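Desktop Tower Teardown: Bench Tips for Drives, Processors and Small Parts
Workshop Notes, updated 31 March 2021

These notes cover the disassembly and reassembly of a standard office desktop tower. They apply to machines with 3.5-inch drives in plastic caddies and a processor held in a lever-type socket. Confirm connector positions against the service manual for the model at hand.

Before opening the case

Shut the computer down, switch off the power supply if it has a switch, and pull the cord. Hold the power button in for several seconds to drain what charge remains. Do not open the power supply itself under any circumstances.

Lay the tower on its side with the removable panel facing up. Gravity then holds the boards and brackets in place while the screws are out. On a slotted or railed bench, keep screws in a lidded tin — anything smaller than a drive screw will find a slot.

Clip the wrist strap to bare metal on the chassis. Painted surfaces do not make reliable contact.

Parking the parts

Give each removed part a fixed position beside the case, on the same side every time. A plate with molded pockets works better than a flat tray. The drive stands in a vertical slot and the processor lies in a square recess, heat spreader up, where nothing can slide across it. 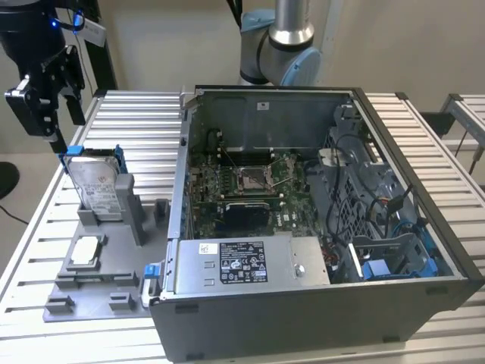
Drive and processor parked on the gray plate, socket lever raised.

Leave the drive in its caddy unless the drive is being replaced. The tabs are easier to grip than the bare housing, and the caddy keeps fingers off the circuit board. If the caddy has to come off, flex the sides only as far as needed to free the pins.

Processor and socket

1. Remove the heatsink first. Loosen the screws a few turns at a time in a cross pattern. If it sticks, twist gently; do not pry.
2. Release the lever, raise it fully, and lift the retention frame.
3. Lift the processor straight up by its edges. Never touch the contacts on the underside.
4. Wipe old thermal compound from the heat spreader with isopropyl alcohol and a lint-free cloth.
5. When refitting, match the corner mark and the notches. The processor should drop in under its own weight.

An open socket is the most easily damaged item in the machine. Keep tools and sleeves clear of it, and fit the plastic cover if the processor will be out for longer than a few minutes. Bent contacts can sometimes be straightened under magnification, but a replacement board is the usual outcome.

Storage and labels

Parts going back on the shelf get a bag and a label. Mortimer Abernathy's system uses one number per machine, so everything out of tower 372 carries 372, drive and processor included. Use antistatic bags only. Store drives on edge or flat, never leaning.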